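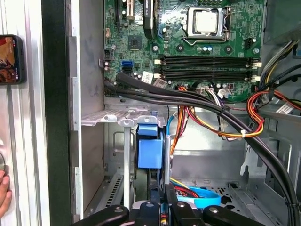
Side panel off: the processor in its socket, with the four memory slots below it.

The old tower, second time round

Most office desktops are thrown out with years left in them. They are slow, the lease is up, or the firm has moved and wants everything to match. At Pastden, a repair and resale workshop behind a tyre depot, they come in by the pallet and are opened one at a time.

The work starts with the side panel. Once it is off, the person at the bench looks at the board before touching anything. Swollen capacitors mean the machine goes for parts. So does a bent pin in the processor socket, unless someone is feeling patient. A bit of dust is ignored until later.

Memory is usually the first thing to check. Many towers turn up with bare slots, as the sticks are small, easy to sell and easy to pocket. Pastden buys its replacements used from Slaoui, a parts dealer, and tests every one overnight. A bad stick can pass a quick test and still crash a spreadsheet a week later.

Then comes the storage. In this kind of case the 3.5-inch drive sits in a blue plastic carrier inside a sheet-metal bay. You squeeze the carrier and slide it out, and no screwdriver is needed. The cables should come off first. People forget this and pull the connector off the drive.
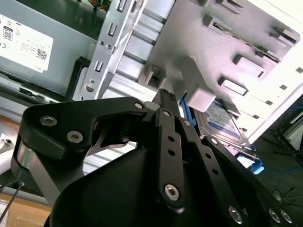 Nesma Ezzat would rather the old drives were never used again. A hard disk that has done five years in an office owes you nothing, she says, and the price of a small solid-state drive is less than the cost of one angry customer.

The workshop takes a middle line. Old disks are wiped and tested, and the ones that pass are sold separately as spares. The computers themselves leave with a new 128 GB solid-state drive, unless the buyer asks for something else. That is enough for a family that writes letters, pays bills and watches films online.

Cables take longer than you would think. The power leads in an office tower are bundled with zip ties at the factory, and the bundles are made to suit the parts that were there on day one. Move a drive and the lead may no longer reach. Pastden cuts as few ties as it can and fits new ones before the panel goes back on.
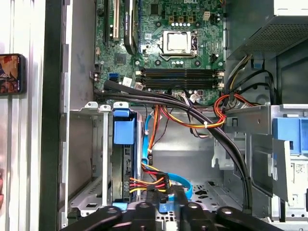

What to look for if you are buying

Ask what has been replaced and get it written on the receipt. Check that the seller has fitted memory in matching pairs. Listen to the fan for a full minute. Grernurico, which sells Pastden's machines in its shops, gives a year's cover on the power supply, and that is worth having.

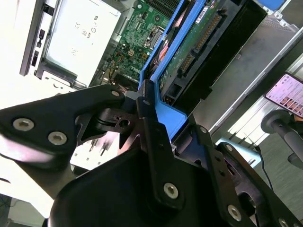

Certification marks on top of the power supply, with the green motherboard alongside.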